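Bathroom corner, notebook entry
25/05/2018

Long day in the bathroom corner, and I'm writing this with caulk on my thumb, so apologies to whoever gets the notebook next. The short version: the mirror cabinet is up and staying up, the vanity sits square, the shelves have things on them, and I still don't like the faucet. The longer version is below, mostly so I don't have to work out the wall fixings from scratch again when we build the next one.

Going by the list I made in April, I should have finished all this weeks ago. The list was optimistic! It had "hang cabinet" down as one line, as if you just walk up to a wall and hang a cabinet on it.

Wall and cabinet

The cabinet is the Pirkberg, the one with the open shelves on the left and the mirror on the right. I like it a lot more now than I did when it was leaning in the hallway. It came with a paper template for the holes, and the template had stretched or shrunk or been printed by someone in a hurry, so I threw it out after the first pair of holes didn't line up and measured straight off the back of the cabinet. Do that. Tape a strip of masking tape across the back, mark the hangers on it, peel it off, put it on the wall, level it, drill through the tape. It took me 30 minutes the second time and most of a morning the first.

The wall itself is a single skin panel on studs, and naturally one of the hangers lands between studs. I put a backing board behind it, 19 mm thick, screwed to the studs on both sides. It's more than the cabinet needs on paper, but people are forever steadying themselves on that bottom ledge while they look for something they dropped, and I'd like the whole thing to stay put when they do. I leaned on it hard and it didn't budge.

If you ever need to take it down, the cabinet lifts up and then toward you. Two people for that, please. It's an awkward shape to hold with a mirror on one side of it, and the weight is nowhere near the middle.
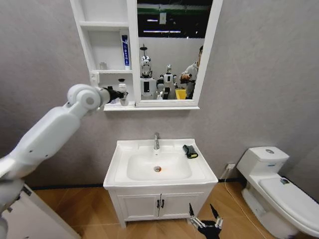

Shelf spacing was the thing I went back and forth on for ages. The instructions give you a choice, and I'd started with all the gaps equal, which looks very tidy and is no use to anybody who owns a tall bottle. So I moved things until the stuff we have would fit without being tipped over to get it in. The toothpaste tube can stand up on its cap on the middle shelf with the small cup to its left, and the white pump bottle with the black top goes on the shelf under that. I'm pleased with it. A pump bottle wants room above the head as well as around the body, or you end up knocking it on the shelf above each time you lift it out, and I've lived with a bathroom like that at home for long enough to have feelings about it.

Čestmír Hájek thinks the middle shelf should come down one more notch. He may have a point. He also thought the mirror should go on the left, and we had that conversation before lunch and again after lunch, so I'm leaving the shelf where it is until he brings it up a third time. (Čestmír, if you're reading this, go ahead and write your reasons in the margin. In pencil.)

One small gripe with the Pirkberg: the shelf pins are very slightly loose in their holes. You can't tell with the shelf loaded, but an empty one will chatter if you bump the side. A single wrap of thread tape on each pin cured it. I did the ones that were bothering me and left the rest.

Vanity

The vanity is a Brotby, and it went together without any trouble at all, which made me suspicious for a good hour. Cam locks, dowels, the usual bag of hardware, one spare dowel at the end. The back panel slides down in a groove and you have to do it before the basin goes on. I know this for the usual reason.

The bit that took time was getting it to stand right. The floor in that corner isn't level, never has been, and the short legs only have so much thread in them. I turned the back pair almost all the way out and the front pair almost all the way in, then checked across the basin with the small level and along the front edge with the long one. Then I walked around on the floor next to it and checked again, as a floor laid over a subfloor with a dip in it will move when you stand on the wrong board. It's good now. Please don't drag it. If it needs to move, lift it and re-level it afterward, the legs will wander otherwise.

Doors: both had to come off and go back on. The hinges adjust three ways and I used all of them. First the gap in the middle was wider at the top than at the bottom, then it was even but the left door stuck out, then I overdid that and the right one did. My method, such as it is, is to fix the in-and-out first with the doors closed, then the height, and only after that go for the center gap. Turn the screw a quarter at a time and open and close the door between turns. It's boring and it works.

I left 49 mm between the back of the cabinet and the wall at floor level so there's space to get a hose or a cable down there later. It doesn't show from the front. From the side it does, a bit, if you're the sort of person who looks.

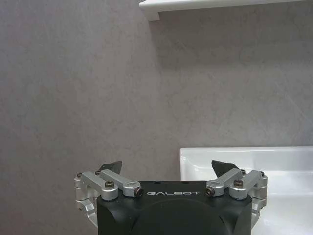

The joint along the back of the basin got a thin bead of white caulk, and that's where the thumb comes in. I masked above and below, ran the bead, smoothed it and pulled the tape while it was still soft. Give it until tomorrow before anyone wipes it down. If a corner lifts, don't pick at it — cut it back with a sharp blade to somewhere solid and run a short new piece. There's a part tube left with a screw in the nozzle, on the paint shelf.

Wall finish I'm happy enough with. I was tempted to give it another coat and then decided that a slightly uneven gray wall is more like a real bathroom than a perfect one, and besides, the roller was already clean.

Faucet

The Lashari. I want to like it. It's a decent-looking single lever and it suits the basin, but the nut underneath is in the worst possible spot for a normal wrench. You need the long basin wrench, which was not in the drawer where the long basin wrench lives. (It was in the other building. It's back now, let's keep it that way.)

The base gasket has to be centered by eye, and it shifts as you tighten. What helped was a few dots of double-sided tape to hold it, then hand tight, then a look from above, then the wrench. With two people it's easy: one holds the faucet straight from the top, the other lies on the floor and complains. I did it alone the first time and the spout came out pointing off toward the corner of the basin, so I backed it off and got Čestmír to hold it while I did the lying down.

It still has a tiny bit of side play in the lever that I don't love. I wrote to Ustutska, where we got it, and asked if that's normal or if I've got a poor one. No answer so far. If they'll swap it I'll swap it, and if they won't, I'll shim the cartridge and stop thinking about it.

The whole order from them, cabinet and vanity and faucet and the small bits, came to 527 with delivery. Receipt is in the folder, second pocket.

Things on the shelves and where they go

We should agree on this so that whoever tidies up puts the corner back the same way. My vote is to keep it simple. Tube and cup in the middle compartment, the purple bottle and the pump bottle side by side at the bottom, purple on the left. Leave the top free for now, it's too high for half of us anyway. I'd keep the countertop mostly clear too, with the wiping-up stuff pushed to the back right-hand corner. Anything more than that ends up living around the basin. 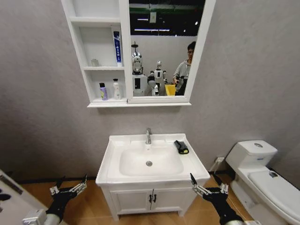
Still to do

Check the caulk in the morning and clean up any smears along the back edge while they'll still rub off.

Chase Ustutska about the lever. Phone this time.

Touch up the two holes from the bad template. They're hidden, but I know they're in there.

Put felt dots inside the vanity doors. They close with a clack at the moment.

Look under the legs next week and see if the level has held. If the back left has sunk, I'll cut a proper pad for it out of the offcuts.

Ask Čestmír which notch he meant, exactly, before he tells me.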